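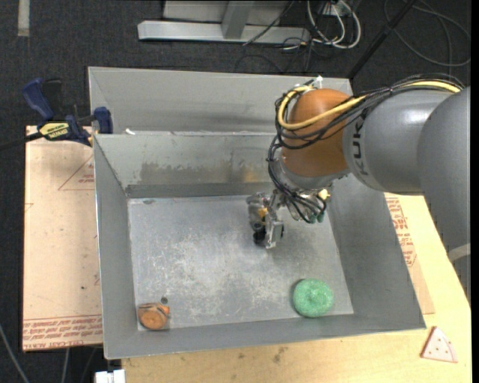
Switched my home internet in May and kept notes, so a thread on how it went.

Old provider was Nallden. I'd been with them since I moved in. The bill started low and crept up every year without a letter or an email.

In the last year I paid them 1,234 dollars. That covers internet only. No TV, no phone line.

Called to cancel and was on hold for 2 hours. I had the speaker on and made dinner. When someone picked up they offered me the new customer rate, the same one I'd asked for in a chat last winter and been refused.

Said no. They asked me to mail the modem back. The label they emailed had the wrong zip code on it, so I had to call again.

New provider is Ostura. They only reached my street this spring. The installer came at 8 in the morning, drilled one hole by the front window and was gone before 10.

Speed is fine. Upload is a lot better, which I notice when I back up photos. Evening video calls no longer freeze. The back bedroom is still weak and I may run a cable down the hall.

Price is fixed for two years. I read the whole contract and the only fee I didn't like was one for paper bills. I turned paper bills off.

Nallden then sent a final bill for 403 dollars, modem included. I sent them the post office receipt with the tracking number. They took the modem off after a week and I paid the rest.

If you're returning equipment, keep the receipt. Mine is still in the kitchen drawer.

Will post again if the Ostura price moves.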